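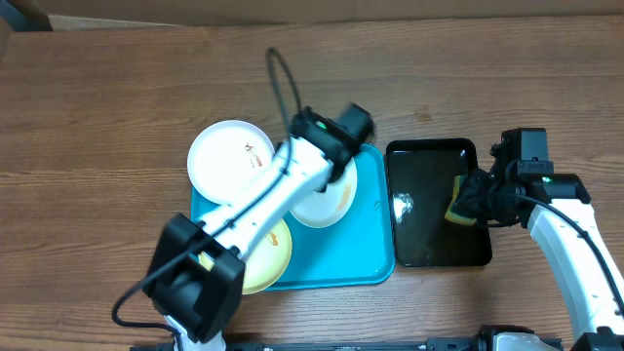 Arbeitsplatz Spülen: zwei Arme, blaues und schwarzes Tablett, rechts der Schwamm im Greifer.

Zwischenbericht zur Beschaffung, Vorhaben Skerness
26. Oktober 2020

Liebe Kolleginnen und Kollegen der Förderstelle,

zunächst ganz herzlichen Dank für die Geduld mit unseren Nachfragen zum Kostenplan, die ja, das wissen wir, nicht immer kurz waren! Seit April sind wir mit den Anschaffungen ein gutes Stück weitergekommen, und ich möchte Ihnen gern erzählen, wo wir stehen.

Die beiden Arme sind bezahlt und im Einsatz. Offen ist noch das Verbrauchsmaterial. Rizal Setiawan hat bei Brunet und bei Derkov Angebote für Ersatzfinger eingeholt: Brunet verlangt 700 Euro für den Satz, Derkov 600 Euro, allerdings mit 14 Tagen längerer Lieferzeit. Wir neigen zu Derkov, weil wir die Finger erst im nächsten Abschnitt brauchen (und die Ersparnis gut in Schwämme und Geschirr stecken können, von beidem geht mehr drauf als gedacht).

Etwas Kopfzerbrechen macht uns die Kabelführung. Jirayu Srisuk möchte die Leitungen an beiden Armen neu verlegen und hat dafür Halter bei Skokano angefragt. Das stand so nicht im Antrag, und wir würden es gern aus dem Posten Kleinteile bestreiten, der noch zu 30 Prozent frei ist. Wäre das für Sie in Ordnung? Eine kurze Antwort per E-Mail genügt uns völlig.

Die Belege gehen Ihnen mit der nächsten Abrechnung zu.

Mit herzlichen Grüßen
Ihr Team Skerness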